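Software for Laying a Place Setting with a Two-Fingered Gripper

Final report, robotics project module

1. Background

The aim of this project was to write the software that lets a robot lay one place setting on a dining table. The hardware was given to us at the start and we did not change it. Our part covered perception, the task planner, the grasp controller and the logging tools. The repository is called Brositik, after the name of the shared drive it first lived on, and the planner inside it is called Zonder.

An earlier group had written a version in which every motion was a fixed path played back from a file. It worked when each object was placed on a taped mark and failed when anything was moved. We kept their arm driver and their emergency stop code and replaced the rest.

The setting is made up of a cup, a plate, a bowl, a fork and a spoon. The bowl goes on the plate, the cup goes to the left and the cutlery goes to the right. The near edge of the table is the reference line for all positions.

2. Structure of the software

The program runs as four processes which pass messages to each other. The first reads the cameras and publishes images with a time stamp. The second finds the objects. The third is Zonder, which decides what to do next. The fourth sends commands to the arm and the gripper.

We started with everything in one process. Whenever the object finder took too long on an image, the arm commands were late and the motion became jerky. Splitting the processes fixed this, at the cost of having to deal with messages that arrive out of order. Each message now carries a sequence number and anything older than the last one used is thrown away.

The arm loop runs at 50 cycles a second. Perception is much slower than that and reports 7 times a second, so the arm loop has to work with an old estimate for several cycles. We hold the last estimate and lower the speed limit as it gets older. If it gets too old the arm stops and waits.

3. Grasp control

The gripper reports only its opening width and the motor current. There is no touch sensor in the fingers. The first version closed until the current passed a fixed limit and then held. This was fine for the bowl and poor for thin plastic, which bends before the current rises very much.

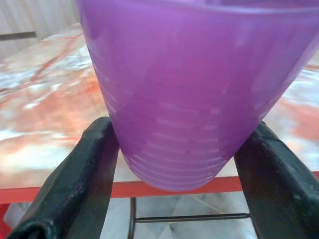 The second version looks at how the current changes over a short window as well as at its value. Closing is done in two stages. The fingers move quickly to a width slightly larger than the expected one, then slowly until the change in current shows contact. After that the controller adds a small extra squeeze, set for each object in a configuration file, and switches to holding the width.

Holding the width worked better for us than holding the current. With constant current the fingers kept creeping inwards during a long move. The drawback is that a slip is not corrected. We added a check that compares the wrist image before and after lifting, and if the object has moved too far between the fingers the arm puts it back down and tries again.

The number of tries is limited. After the last one Zonder marks the object as failed and carries on with the others, so one awkward fork does not end the run.

4. Perception

Object finding has two parts. A small network, trained on our own labelled images, gives a mask and a class for each object seen from the head camera. A second step fits a simple shape to each mask and works out its position on the table plane. The plane is found once at the start of a run from the straight front edge of the table.

We trained the network three times. The first set of images was taken on a plain grey bench in the lab and the result was close to useless on the real table. The second set used the real table but only in the morning, and the network did badly once the room lights were on. The third set mixed times of day and is the one used in the final tests.

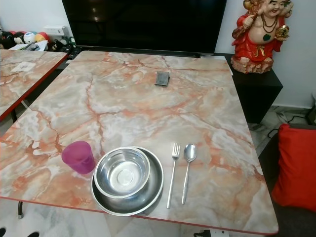

Most of the remaining errors came from the metal objects. A polished surface takes its appearance from whatever is near it, so the same object can look quite different after being turned or moved a short distance. The bowl nested in the plate was the worst pair, both being stainless steel, and the network often returned one mask for the two of them. The pink cup gave far less trouble and was found even when the cutlery was missed. The veins in the marble pattern were sometimes taken for a handle, mostly when the fork and spoon lay parallel and close together and the masks were already ragged.

We dealt with the bowl and plate in the planner. If Zonder has already placed the plate and the finder then reports one large metal object at that spot, the planner looks for a second, smaller circle inside the outer one. If it finds one, it records the bowl as placed. This is a rule written for one pair of objects and would have to be rewritten for a different set.

For the false handles we added a minimum length and a test that the mask must be in the same place in five images running. This removed most of them and made the start of each run a little slower.

5. Planner

Zonder keeps a list of objects with a target pose for each, and a short list of rules about order. The plate must come before the bowl. The fork must come before the spoon, as the wrist has more room to turn that way round. Everything else is free and the planner picks the nearest object it can reach.

We tried a general planning library first, called Kaltance, which a previous year had left in the repository. It found correct plans but took a long time to start and its error messages were hard to follow. With five objects and two rules, a loop over a sorted list was enough.

After every placement the planner checks the head image again before it chooses the next step. In an early version it trusted its own record of what had been done, and once went through the whole list after the gripper had failed to open for the second object. The log said the table was laid — it was not.

6. Wrist camera calibration

The wrist camera is used for the last part of each approach, where the head camera's view is often blocked by the arm. Its pose relative to the gripper has to be known well. We wrote a tool called Myung which moves the arm through a set of poses over a printed pattern and solves for the camera pose.

The tool asks for 21 poses. With fewer, the answer changed noticeably from one calibration to the next, and with more we saw no gain. 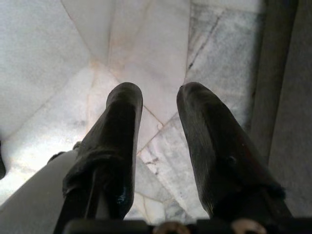 Myung also builds a mask of the parts of the wrist image that belong to the gripper itself. Without it the object finder reported the fingers as objects, and the slip check compared pieces of gripper with pieces of gripper. The mask is stored for several opening widths and the nearest one is chosen at run time. We first drew it by hand as two straight-sided shapes, which was too simple: with the fingers apart over a bare floor, the rough section near the base of each one bulges outwards past the line of the finger, and the black mounting piece takes up the whole bottom edge of the picture. The tool now makes the mask by comparing images taken in different arm poses and keeping whatever stays still, then growing the result by a few pixels.

The masks must be made again whenever the finger padding is changed. The start-up script prints a warning if the mask file is older than the gripper settings file, but it does not stop the run.

7. Tests

We did 45 full runs with the final version. Before each run the objects were put down in new positions by a person following a random list made by a script. A run counted as a success only if all five objects ended inside their target areas and no one had touched the robot.

We had hoped to compare directly with the fixed-path version, but that code needs the objects on its marks and would have failed every run by design. We compared instead with our own first grasp controller, keeping perception and planning the same. The second controller was clearly better with the cup and made little difference to the plate and bowl. For the cutlery the results were mixed. The spoon improved, while the fork still turned in the fingers during lifting if it was picked up too near one end.

Failures were sorted by reading the logs. The largest group was wrong cutlery angle, followed by a missed bowl. A few runs ended with a lost network connection between the processes, and we counted these as failures as well.

8. Known problems and further work

The table plane is found only once, so a run has to be restarted if the table is knocked. The squeeze values are set by hand and there is no tool for finding them for a new object. The slip check assumes the object can be told apart from the background in the wrist image, and a new tabletop would need a fresh set of labelled images.

The next step we would take is to let the planner ask for a second view when the finder is unsure. The head can be tilted in software already, but Zonder has no action for it. We would also record the current trace of every grasp — at present only the failed ones are kept, and this made it hard to choose the contact threshold.

The configuration files used in the tests are in the repository in the folder named final. The README lists the start-up order for the four processes. The arm process must be started last.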